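The Long Table at Dorer Street

By Thư Nông

The first thing Huệ Trình does when you come in the door is ask whether you've eaten, and the second is to ignore your answer. I had eaten. I'd had a perfectly good breakfast at home, with toast and everything, and by a quarter past nine on a Thursday morning I was sitting on a stool in her back kitchen with a bowl of rice porridge in my hands and a plate of pickled mustard greens at my elbow, being told that I was too thin, which I'm not and haven't been since college.

I had come to write about the supper club. Cosimell, as it's called, has been serving dinner out of a former upholstery shop on Dorer Street for a little over six years, three nights a week, one sitting a night, sixteen seats. There's one table. You don't choose your seat and you don't choose your dinner, and if you come alone, as a surprising number of people do, you'll go home knowing at least two strangers rather well. I've been going since the second winter, first as a skeptic dragged along by my sister and then as the one doing the dragging, and for most of that time I've wanted to know how a meal like that gets put together and why it works on people the way it does.

The answer, as far as I can make out after a week of getting underfoot, is that it starts with the table. Huệ talks about it the way some people talk about a difficult uncle. She and her business partner, Toàn La, had planned on a regular restaurant with regular tables, two-tops along the wall and a few fours by the window. They had drawn it up on graph paper and gotten as far as pricing chairs. Then the upholsterer moved out and left his cutting table behind, seventeen feet of it, built inside the room by his father and too big to go through any door. Toàn wanted to saw it up. Huệ put a cloth on it, set out some bowls and invited everyone she knew.

"I only meant to feed people while we decided," she told me. "Then people asked when the next one was."

They've never gotten around to sawing it up. It has been sanded twice and oiled more times than anybody can remember, and along the edge on the kitchen side there's still a row of inch marks the upholsterer's father cut with a knife. Regulars have favorite marks. My sister likes to sit at forty.

I grew up eating at a table like that, though ours was nowhere near as long. My grandmother's house had a dining room that could hold eight people in comfort and generally held thirteen, with the youngest of us perched on a piano bench that had lost its piano. You passed things. If you wanted the fish you had to ask a cousin, and your cousin had to stop talking, and by the time the fish arrived you'd been pulled into whatever the argument was. I think a good deal of what I know about getting along with people I learned from waiting on that fish. And I think a lot of us miss it without having a word for it, now that so many dinners come in a paper bag and get eaten in front of something with a screen (mine included, I'm not pointing fingers).
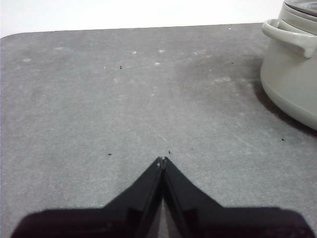
Sharing a table with strangers is an old habit, of course, older than menus. Boardinghouses did it, and country inns, and every church basement I've ever set foot in. My aunt took in lodgers for most of her working life and fed them all together at half past five, and she held that you could tell within one supper who was going to pay on time. She kept a good tablecloth for Sundays and the bare top for the rest of the week, and she used to say that a table ought to show it's been used. I think of her whenever I see a plain gray top with the wipe marks still going every which way across it, chalky in one patch and smudged in the next, and a faint pale line like a scratch running toward the middle. She'd have pulled up a chair. She had no patience for furniture you had to be careful around, and she once left a dinner party early because of the coasters.

Cosimell doesn't have coasters either. What it has is Thắng Tôn, who runs the room, and who spends more thought on where people sit than most of us spend on where we live. He's a tall, soft-spoken man who drove a school bus for eleven years, and he says the work is nearly the same. Every reservation comes with a short form: your name, what you can't eat, and one thing you've been thinking about lately. People write all sorts of things on that last line. They write "my knees." They write "whether to get a second dog." Thắng reads them all on the afternoon of the dinner, standing at the head of the table with the slips laid out in front of him, and moves them around like a man playing solitaire.

I watched him do it on my second day. He had a retired surveyor who'd been thinking about rivers, a young couple who had both written "the wedding," and a woman who had left the line blank. He put the blank slip next to the surveyor. I asked why and he shrugged.

"Somebody who doesn't want to say anything should sit with somebody who does," he said. "Not too close to the kitchen, though. Kitchen's noisy."

He keeps the old slips in a shoebox, then in a second shoebox, and now in a filing cabinet he bought at a school auction. He put couples together in the early days and has since stopped. They sit across from each other, one seat over, close enough to trade a look but too far apart to hide. There were complaints at first. One husband moved his own place card and Thắng, very politely, moved it back.

The food comes in big dishes, and this too was argued over. Toàn, who cooks alongside Huệ and who trained in a hotel kitchen where everything went out under a silver dome, wanted to plate each course. He makes beautiful plates. I've seen photographs! But a plated dinner gives you nothing to do with your neighbor, and after a month of what he calls "sixteen people admiring sixteen plates," he gave in. Now there's a clay pot of caramelized pork at either end, and a whole fish somewhere around the middle, and the herbs come in a heap on a tray so wide that it takes two people to pass it. That's on purpose. So is the fact that there's only ever one bowl of the good chili sauce.

"Two bowls, they don't talk," Toàn said, chopping. "One bowl, they have to ask."

The recipe for the sauce came from his mother, by way of a cousin in the Trịnh family, and there's some bad feeling about it that I was asked not to go into. I'll just say it has pineapple in it and that both sides of the family claim the pineapple.

It isn't always lovely. I should say that, as I've made it sound like a hymn. There was a night in April, a year or two back, when a man talked about his boat from the soup to the fruit and no amount of herb tray could stop him. There have been arguments about parking. One woman cried all through the fish course, and the people on either side of her, who had never met, ended up driving her home together. Huệ has lost money on more than one winter, and last year, when the boiler gave out, dinner was served to people in their coats. It cost $987 to fix, a number she can recite in two languages. The regulars passed a soup pot around with money in it, and somebody put in a button.

And plenty of people just don't care for it. Thư Ông, who has the framing shop next door and has been invited more times than she can count, went once and didn't go back. She told me so quite cheerfully while cutting a mat. She talks to customers all day and in the evening she'd like to eat a sandwich standing up. She does take the leftover porridge, though, and Huệ hands it to her over the back fence in a pot with a lid, and they stand there talking for so long that the pot has to be warmed up again.

I stayed for dinner on my last night, in the seat Thắng gave me, which was at the cold end near the coat rack. On my form I'd written "this article," and he had put me across from a piano tuner named only as "hungry." We talked about pianos. I told her about the bench, and she wanted to know what had become of the piano that went with it, a question I'd never once thought to ask in all my years of sitting there. I called my mother from the sidewalk afterward. It had gone to a cousin in exchange for a freezer.

Dinner at Cosimell is at seven. The door opens at half past six and they'd like you to be on time, on account of the fish.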